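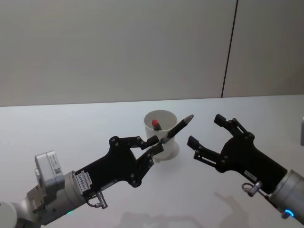 White tabletop, grey wall, both arms over the table.

8/8/23. Audiobook notes, Drerwood, second pass. Listened to chapter two again on the Farnik headphones and oh boy, the breaths! I'd cut so many that the narrator sounded like she was reading underwater. Put most of them back (at 40 percent volume) and it's a person talking again. 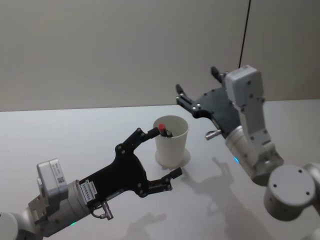 The dialogue scenes still bug me. Our two narrators recorded in separate rooms, so the kitchen argument has a little jump in the room sound at every line. I laid 90 seconds of room tone from the Lambert booth under the whole thing and it helps a lot. Mouth clicks are next, which means more water breaks, and please use a plain white paper cup like the one on the table there, my ceramic mug clunks on everything and I can hear it in the take.
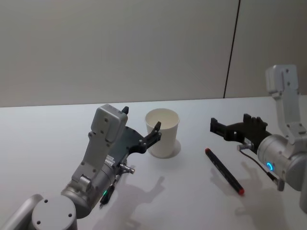
Cup and the black marker with red ends.

Still to do: export the Irkent sample, fix the chapter heading pauses, ask whether the epilogue can wait until October.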